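In Defense of the Drawer Full of Cords

Every few months, usually in July when it's too hot to do anything useful outdoors, I get it into my head to clean out the drawer in the hallway. You probably have one too. Mine holds chargers, adapters, extension cords, a phone cord from the years when phones had cords, and something with a round plug that I'm fairly sure belonged to a Plonus alarm clock I gave away before my daughter finished middle school. I pull the whole mess out onto the rug, I sit down with a glass of iced tea, and an hour later I put nearly all of it back.

I used to be ashamed of this. I've read the same tidy-up columns you have, the ones that tell you to throw out whatever you haven't touched in a year, and for a long time I took them as a kind of moral instruction. Lately I've come around to a different opinion, and I'd like to make the case for it here, with apologies to my husband, who would happily tip the drawer straight into the trash.

My case starts with a lamp. It's a homely little thing, made by a company called Skisano that I don't believe sells lamps anymore, and it stood on my mother's sewing table for as long as I can remember. When it came to me it had a cracked cord, and I took it down to Govindasamy, the repair shop on our side of the river, fully expecting to hear that it wasn't worth the trouble. They asked me whether I had an old cord at home with a decent plug on it. Did I have an old cord at home! I went back with 7 of them in a grocery bag, and the one they picked had come off a popcorn maker. The whole repair cost me less than lunch, and I read by that lamp every night. 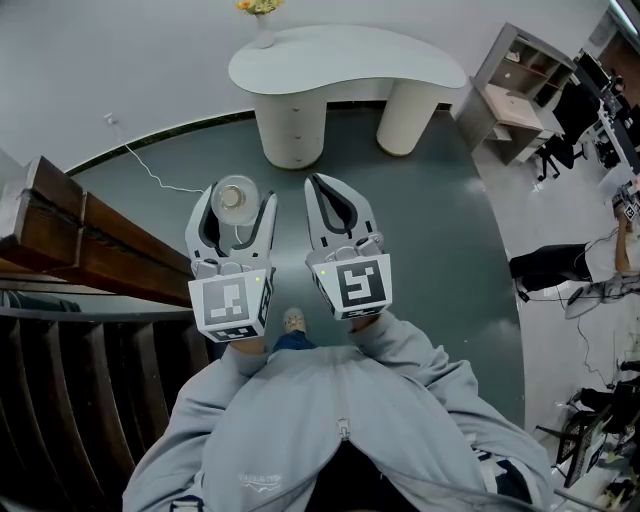

Now, I know one lamp doesn't justify a drawer. But I've come to think the drawer is good for us in a way that has little to do with how often we dip into it. A person who keeps spare parts is a person who still half believes that things can be fixed, and I worry about how quickly we're losing that belief. My neighbor's kids, who are bright and lovely and better than I am at almost everything, will set a pair of headphones down on the counter and announce that they're dead, in the same voice you'd use for a goldfish. It doesn't cross their minds to wonder which piece of it died. And why would it, when a new pair is on the porch by Monday?

I don't blame them one bit. I blame the makers a little. Last winter our Tutent humidifier quit, and when I turned it over to look for screws there weren't any, just a smooth seam all the way around. I wrote to the company and got a very polite message back offering me 50 percent off a new one. I didn't want a new one! I wanted to open the old one and have a look, and maybe make it worse, which is how I've learned most of what I know. My father taught me to solder at the kitchen table, and I burned a mark into it that's still there under the placemat, and I don't recall him being especially upset.

There's an argument on the other side and I should be fair to it. Old cords can be dangerous. If the covering is brittle, or you can see bare wire, or the plug gets warm in your hand, please let it go, and take it to the electronics recycling rather than the curb. Ours takes it all on the first weekend of the month, and the fellow at the gate is very patient with people who want to explain each item. I've also had to admit that nobody needs 2 of the same printer cable when the printer itself is gone. I'm sentimental, but I can be reasoned with.

What I'd ask is that we stop talking about the drawer as a failure of character. My grandmother kept buttons in a cookie tin, and we all thought it was charming, and when a coat lost a button she had one close enough to pass. I don't see that my cords are so different. They're uglier, I'll give you that, and they tangle in a way buttons never did.

I did finally do one sensible thing this summer, which was to buy a roll of masking tape and label whatever I could still identify. My handwriting has gone downhill and a few of the labels just say "kitchen?" My husband found the tape, read a couple of them out loud, and went to see about dinner. The drawer closes now if you lean on it.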